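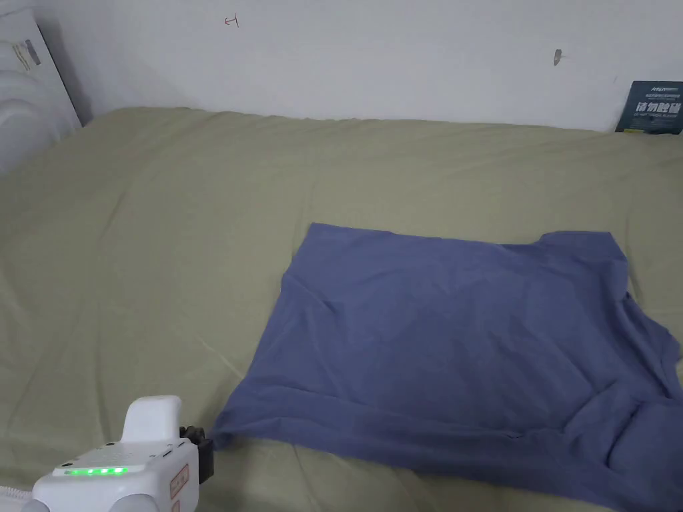 GRERKTHORPE, January 2022

Category: Public Works / Meeting Minutes

5 min read

Minutes of the Stormwater and Power Resilience Working Group

1. Opening

The chair, Uzma Mughal, opened the meeting at 6:34 p.m. Minutes were taken by Carolina Tavares. A quorum was present. The minutes of the previous meeting were approved with one correction: under item 4, "Jemby inlet" should read "Jemby outlet."

2. Storm event, status of repairs

Ms. Mughal summarized the engineering report on the December storm. The Iseck Creek culvert at Yuen Road surcharged when debris blocked the upstream grate. Water overtopped the road and entered the lower level of the Jemby substation. The station tripped on its flood relay and service was lost to 1189 customer accounts. Supply was restored in stages, with the last feeder closed the following afternoon.

The grate has been cleared and one bent bar replaced. The road shoulder on the downstream side is still coned off. Permanent shoulder repair is held until the asphalt plant reopens for the season.

A member asked whether the relay operated at the correct level. Ms. Mughal said that the relay log and the float switch record do not agree and that the switch has been sent out for bench testing. No finding will be entered until the test sheet is returned.

3. Yuen Road culvert, capacity

The existing culvert is a single concrete box dating from 1954. The original drawings were located in the county archive and have been scanned. The drawings show no design storm. Staff back-calculated capacity from the barrel dimensions and slope, and the result falls short of current county requirements for a road of this class.

Options presented:

Option A. Keep the existing box and add a relief pipe under the north lane.
Option B. Replace with a twin box on the same alignment.
Option C. Keep the existing box, widen the grate, and raise the substation berm.

Discussion was mainly on Option A against Option B. Option B requires full closure of Yuen Road and relocation of a water main. Option A can be built under one-lane traffic, but the relief pipe would pass within the setback of the substation ground grid. The utility has not yet stated whether it would accept this.

Motion to carry Options A and B forward to preliminary costing and to set Option C aside. Moved, seconded, carried. One opposed.

4. Backup power at pumping stations

The generator at the Iseck pumping station started on the first attempt during the outage and carried the load until utility power returned. The automatic transfer switch was slow to return to normal supply and was moved by hand. The service contractor has been asked for a written explanation.

The Grerkthorpe Lower station has no fixed generator. A portable set was towed in. The connection cable, 20 feet long, did not reach from the hard stand to the inlet box, and the trailer had to be parked on grass. Staff recommend moving the inlet box to the east wall. Estimate to be brought to the next meeting.

Fuel storage at Iseck is 1000 gallons. Ms. Tavares noted that the fuel log had not been filled in for the week of the storm. Operations will rebuild the entries from the delivery tickets.

5. Rain gauge network

The gauge on the Jemby school roof stopped reporting during the storm and its totals have been left out of the report. The Yuen Road gauge recorded throughout. Members agreed that totals from the Yuen Road gauge should not be applied to the upper catchment without adjustment.

6. Public notices

Outage notices went out by text message and on the town site. The text message gave the wrong phone number for the warming center. The template has been corrected and the old version deleted.

7. Action items

Mughal: obtain utility position on ground grid setback.
Mughal: circulate float switch test sheet when received.
Tavares: file scanned culvert drawings with the project record.
Operations: fuel log entries, Iseck.
Operations: estimate for inlet box, Grerkthorpe Lower.

8. Next meeting

To be held in February, same room. Meeting adjourned at 8:07 p.m.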